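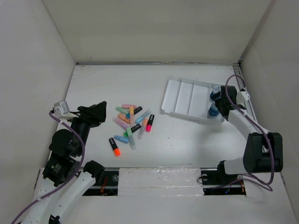

Highlighter storage: tray, pot or bin?

Iltport Stationery Board > Desks and Drawers > Sorting and Storage

inkwell_moncrieff
2026-01-03

New year, same pile of highlighters. I've got the white tray with the long compartments, the one everybody on this board swore would change my life, and so far it has changed the amount of desk I can see. The pens are still in a heap next to it.

My question is how people divide theirs up. By colour? By how dead they are? I did my own desk in July, by colour, and by the end of the week the yellows had taken over two compartments and the blues were lodging with the biros. Pallavi at work (Pallavi Malhotra, some of you met her at the Skeveck swap) says trays are for cutlery and I should get a pot like an adult.

Opinions please. I know you have them.

drybarrel38
Colour. There is no second option. Tray at the back, warm colours left, cool colours right, and a spare compartment for whatever came free with something.

Skeveck_Sue
Colour is lovely until you own six yellows and one of everything else. Then you have one compartment that won't take another pen and a row of single occupancy flats.

I go by use. Ones I reach for at the front, ones I'm keeping out of guilt at the back. Test them all on scrap paper first. Mine took 18 minutes including the sulking.

K. Galbraith
I'd like to say a word for orange. It gets put with the reds or with the yellows depending on who's tidying, and it belongs with neither. Give it its own slot.

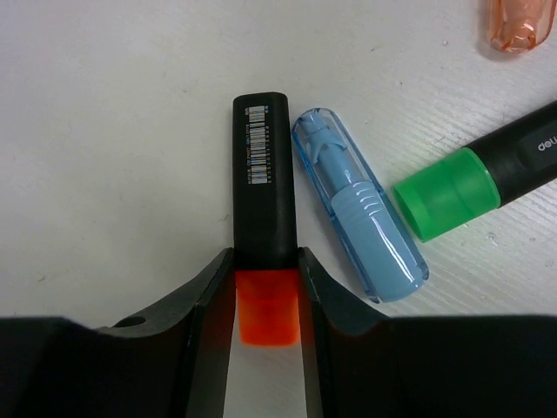
Black barrel, orange cap, barcode still on.

drybarrel38
Kirstin, that's a black pen. If you're filing by barrel it goes with the blacks.

K. Galbraith
It's an orange highlighter in a black coat. You don't file people by their coat.

drybarrel38
I do at parties.

inkwell_moncrieff
Can we do the barcode thing while we're here? Do people peel them? I've always left them on and felt slightly judged by the pen.

Skeveck_Sue
Peel, but only if it's a sticker that wants to come off. Half of them leave a grey stripe of glue that collects fluff for the rest of the pen's life. A barcode is at least clean.

jendell_jim
Sorry, I'm with Pallavi. Tray people spend their evenings laying pens in rows and then can't find a pencil. A clear pot holds the lot, you can see what's in it from any side, and putting something away takes one second. I've had the same pot for 3 years and it has never needed a thread.

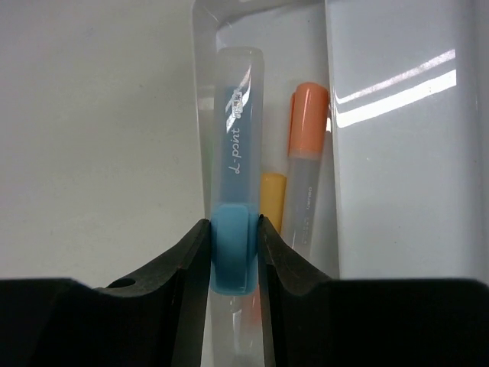 The other thing in favour of a pot is that you can see the caps. With a frosted cap you still get enough of the colour through it to tell what you're picking up. Mine stand cap up and I grab by colour without looking properly. Never had a mix-up worth mentioning.

Skeveck_Sue
Cap up? Jim. They dry out.

jendell_jim
They dry out if you leave the cap off. Mine have been cap up the whole time and they write.

drybarrel38
Flat is the only safe way. Ink stays even. That's the entire case for the tray and I'm annoyed I have to make it again.

Skeveck_Sue
You don't have to. You've chosen to, under this name, for years.

K. Galbraith
Compromise: tray for highlighters, pot for anything with a point. Light blue pens in particular should be kept well away from blue highlighters. I have underlined an entire lease in biro.

inkwell_moncrieff
Right. I'm trying Kirstin's version, orange in its own slot, barcodes staying put. Pot for the ordinary pens. Pallavi has been told and is being unbearable about the pot half of it.

jendell_jim
What happens to the yellows?

inkwell_moncrieff
Two compartments again. I've stopped fighting them.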